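Trying Out Grippers in a Pretend Backyard

Before I spend money on a gripper, I like to give it an afternoon in the simulator, and a garden is a kinder place to learn than a bare workbench. Mine has a lawn, a wooden fence, a slide and a few trees, and I've come to know it better than my own yard. 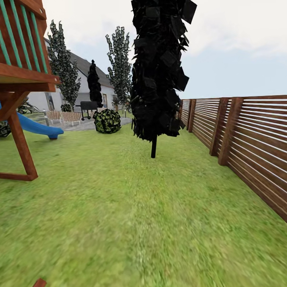 Do I need a fast computer to compare grippers this way?
Any fairly recent desktop will do if you turn the shadows down and close your browser first.

Start with something light and awkward. Easter eggs on grass are lovely for this — they're rounded, so a clumsy grip shows itself early. I give each gripper 24 tries, with the same closing speed every time, and I write the misses on a sheet of paper by the keyboard. Try one hand at a time, and park the other where it can't bump anything.

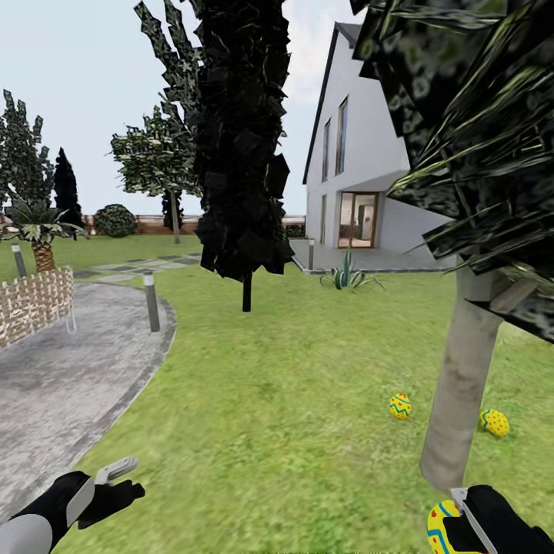

Check the view from the wrist

I had the Skandel and the Fjeld down as equals until I switched to the close-up cameras. A big housing can hide a good deal of what you're reaching for, so look at how much grass is left to see between the fingertips before you fall in love with a grip.

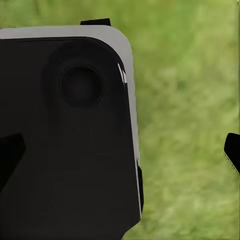
Then tilt the wrist a little and look again, and save both views under names you'll understand next month (I have a folder called "new new" that I can't bear to open). If the controller lets you store wrist angles, store the good one right away. The Wana controller keeps 36 of them, and I've filled nearly all of mine with small variations on the same reach.

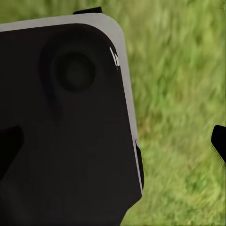 Eskil Halvorsen wrote in to say that he sets the closing speed last, after the camera angle, and that it saved him a whole evening of repeats with the Fjeld. He'd also lower the grip force in small steps until the egg slips, then go back up by one.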